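# The Long Table, Refinished

*Gallery page, workshop section. Last updated in October.*

The table came out of the old Vokano showroom when the showroom stopped being a showroom. It had spent its working life under lamps and brochures, and the top had the rings to prove that people drink coffee while deciding against lamps. We paid for it, carried it down the Katiyar Street stairs, and then discovered there was an elevator on the other side of the building.

A few readers of the Stelomine newsletter wanted to know how the top was done and what we'd do differently. The answer to the second part is "the stairs." The rest is below, in the order we remember it.

## Getting the old finish off

The original coating was thick, shiny and slightly yellow, like the glaze on a supermarket donut. We tried a scraper first because the internet loves a scraper. The scraper is a wonderful tool in the hands of somebody on the internet. We lasted most of a morning and cleared a patch the size of a place mat.

After that it was the sander, with coarse paper, then medium, then fine. Go with the grain. We went across it near one end, briefly, while talking, and spent the next evening getting the scratches back out.

If you own more than 2,000 loose screws, as this workshop apparently does, sweep before you sand. One will find its way under the pad and draw you a picture.

## The color

Bare, the wood was paler than anyone wanted. There was a faction for dark stain. There was a faction for leaving it alone, made up mostly of people who wouldn't be doing the staining. We settled on a tinted oil from Wasex, in a shade whose name involved honey, and put on two coats with old T-shirts.

The instructions say to wipe off the extra after 30 minutes. We'd set a timer this time if we were you. The part we forgot went tacky and had to be rubbed down with more oil, a process with all the charm of peeling tape off a cat.

It didn't take evenly. Wood drinks what it wants, and some areas came up more orange than others. We noticed this at once, pointed it out to every visitor for a month, and have now stopped, since every visitor said they hadn't seen it until we brought it up.

## Knots, specks and other features

The small dark specks were there from the start. We did discuss filling them. There's a product for that, a sort of crayon, and we bought one, and it matched the wood exactly until it touched the wood. The crayon lives in the drawer and the specks live on the table.

The knots are small and have given us no trouble. We'd been warned they might bleed through the oil, so we checked on them like new parents for a while, and then got bored.

## In daily use

People treat it far too politely. For the first couple of weeks everybody put down cardboard before doing anything, which protected the finish and also meant we'd gone to all that work to look at cardboard. The rule now is that felt pads go under anything heavy, drinks stay on the windowsill, and a small scratch is allowed as long as you don't announce it.

For cleaning we use a barely damp cloth, followed by a dry one. No spray polish. Somebody brought in a can of the lemon kind and it has been quietly relocated to the shelf above the paint, where short people can't reach it and tall people don't look.
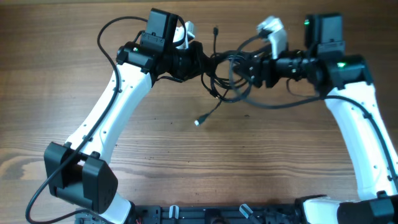
The grain is the thing we're happiest with. Under the old coating you could hardly tell it had any, and now the darker lines run good and straight, the sort of pattern that makes you line up your ruler with it out of habit. It's also merciless about crumbs. A crumb on that brown looks like a boulder, and we've become the kind of people who brush off a table with the side of a hand while talking to you.

We'll oil it again when it starts to look thirsty. The leftover Wasex is in the metal cabinet with the lid hammered on properly, and the rags were laid flat outside to dry before they went in the trash. Please do the same with yours.

The Vokano lamps, for anyone who asked, were sold separately. We didn't buy any either.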